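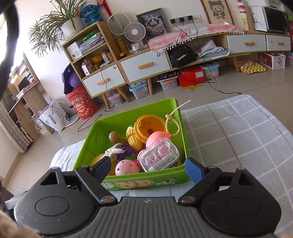 Caja verde con juguetes, entre los dedos de la pinza.

Preguntas frecuentes sobre Jiltance, el software de percepción y planificación de Priltmont

¿Qué hace Jiltance con cada grabación?
Sincroniza el vídeo con la apertura de los dedos y calcula la trayectoria a 30 Hz.

¿Detecta objetos transparentes?
Con menos fiabilidad. Conviene revisar las máscaras a mano. 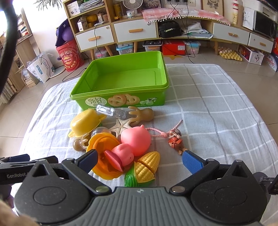
Juguetes delante de la caja abierta.

¿Cuántos episodios necesito?
Para una tarea de recoger y guardar, 100 bastan para una primera prueba. El máximo por proyecto es 2,000.

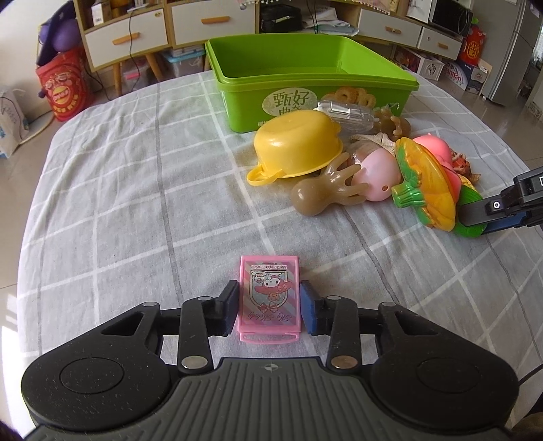
¿Cómo se marca el agarre?
El módulo Kassab propone el instante de cierre. Se corrige en la línea de tiempo y se guarda con la etiqueta «agarre».
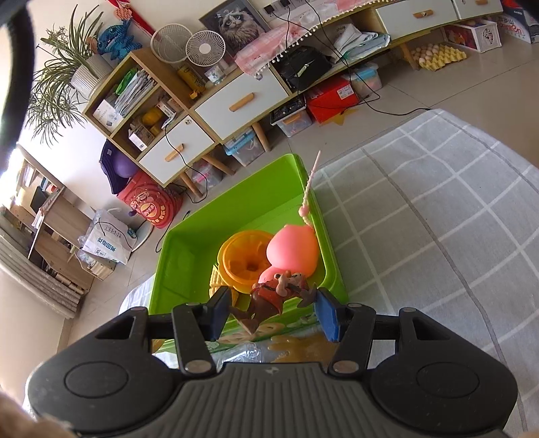
La etiqueta «suelta» se asigna igual, al abrirse los dedos. Si falta una de las dos, el planificador Skakov descarta el episodio y lo anota en el registro con el código 19.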